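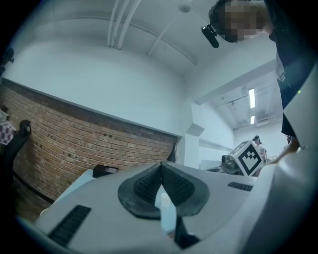
Watell withdraws grip-force claim for hand-held grippers

MALTSTEAD, 23rd March. Watell is withdrawing its statement that the Pavau hand-held gripper "cannot exceed its set force." It can, and it did. Out of 605 logged grasps in the latest round of trials, 3 closed harder than the limit the operator had chosen.

Supplier Wijaya puts the fault down to a sensor that drifts during long sessions. Watell has seen the explanation and does not yet accept it. One of the bad grasps came early in a session, before any drift should have built up.

"We were told in September that this was fixed," said Suryani Lau, head of testing. "I would like to see the evidence this time, and so far I have a two-page memo." 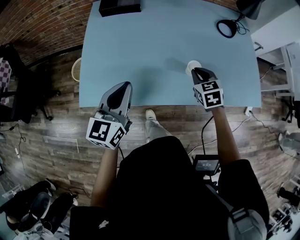 Cup-handling work with a pair of hand-held grippers.

No injuries were reported. Melur Wuisan, who runs product safety, said that was a weak comfort. "Fingers go near those pads all day. A clean injury log tells me very little about a fault this rare."

Robot arms trained on the affected recordings will stay switched off until the data has been checked. Customers holding any of the 388 units shipped should stop using the automatic close setting. Wijaya has promised a firmware update. Watell will not recommend it until it has run about 800 grasps of its own.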